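Section 4: Setting up the laundry area

Gerna Floating Floor System, Owner's Guide
Last updated 4 Aug 2026

12 shares | 3 comments

This section covers the laundry and any other room with a tap, a floor waste or an appliance that drains. Read Section 2 (Clearances) first. If your floor was laid by a Jevine installer, steps 1 to 3 have been done and you can start at step 4.

4.1 Before moving appliances in

1. Leave the floor for 18 hours after the last plank is locked. Light foot traffic in socks is fine during this time.

2. Check the expansion gap at each wall. Remove all spacers. A spacer left behind the skirting will cause the floor to lift in warm weather.

3. Run a bead of sanitary-grade silicone along the gap beside the tub and the washing machine taps. Smooth it and let it cure to the time printed on the tube.

4. Vacuum with a brush head. Do not use a beater bar.

CAUTION: Do not drag a washing machine or dryer across the planks, even on cardboard. Lift it, or use the slide sheets packed with the floor. Scratches from moving appliances are not covered by the warranty.

4.2 Placing the washing machine

5. Fit a rubber pad under each foot. Pads made from recycled tyre can stain light colours and should not be used.

6. Level the machine front to back, then side to side. Tighten the lock nuts.

7. Connect the hoses and turn the taps on slowly. Wipe each joint with dry paper towel and check the paper.

8. Run one empty cycle on cold. Stay in the room for the spin. If the machine walks, go back to step 6.

NOTE: A front loader weighing more than 77 kg when empty needs the load plate (part Fostus 22). Order it before the machine is delivered, as the plate goes underneath.

4.3 Day-to-day use

Baskets, hampers and stools can stand straight on the planks. Lift them to move them. Wipe under anything that holds damp washing at the end of the day, and don't leave wet towels or bath mats lying flat on the floor overnight.
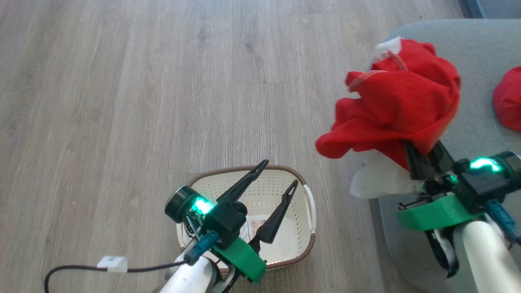

Figure 4.3. Plastic laundry basket on light grey planks.

Clean the floor once a week with a damp microfibre mop and a neutral cleaner. Steam mops, bleach and methylated spirits will dull the finish. Powder detergent should be swept up dry before mopping.

4.4 If water gets on the floor

9. Turn off the taps at the wall and switch the machine off at the power point.

10. Mop up standing water within the hour. Work from the walls towards the doorway.

11. Take off the nearest length of skirting and look along the gap with a torch. If the underlay is wet, leave the skirting off and run a fan.

12. Do not refit the skirting until the underlay is dry to the touch.

CAUTION: Never stand in water to reach a power point. Turn the circuit off at the switchboard.

For replacement planks, quote the batch number on the end of the carton to Ronaldo Tiongson at Manalastas Flooring Supplies. Warranty claims go to Nestor Pascual at the same address. Keep at least one unopened carton, stored flat.

Continue to Section 5: Doorways and trims.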